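Sirnis on the bench: where we're up to

So we're a few months into having Sirnis on the packing bench at Flirum, and since people in the other sheds keep bailing me up in the lunch room about it, I said I'd write something for the newsletter. Fair warning, I pack boxes for a living and I'm no writer!

For anyone who hasn't been down our end, Sirnis is the arm that takes small parts out of the trays and puts them in cartons. It does the Hanrahan orders, mostly hinge kits and brackets. In September we sent out almost 2,000 cartons for Hanrahan, and the arm had a go at most of the plain ones. The odd-shaped stuff still comes to us, and so does anything with a glass insert (don't ask about the first week).

What's changed for me is my wrists, first of all. I used to go home and not want to open a jar. Now I do maybe half the picking I did and a lot more checking, and I've learnt to use the planning screen, where you try a new job in the simulator before the real arm gets anywhere near it. I was dead against that part. I thought it'd be all code, but it's more like a fiddly computer game - you set the height, set how wide the fingers open, run it, swear a bit, run it again. There are 29 jobs in the library now and 5 of them are mine, which I'm pretty chuffed about.

The bit I don't love is the noise, and the waiting. When the arm stops it wants a person to clear it, and if you're up a ladder in the racking, well, it just sits there beeping at you. We've also lost some of the chat. Two people side by side on a bench will talk all day, and now one of us is usually off at the screen. We've asked for the screen to be moved closer to the bench and I'm told it's on the list.

When you're setting up a new job you get the gripper's own view, with both grey fingertips poking up at the bottom, open wide over plain brown, and you work from there.

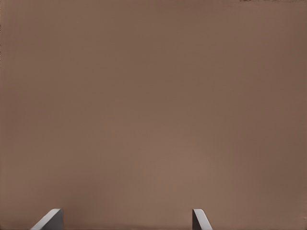 I've got no quarrel with the arm, but put in the newsletter that the morning crew never got the same hours on the simulator as the afternoon crew did, and we'd like them. That came from one of the early starters when I passed my draft around, and fair enough too. I've put it to the office, and there'll be practice slots from 6.30 am once the new Flilleo trays are in. Write your name on the sheet by the kettle if you want one, and bring your own pen, the last one's walked.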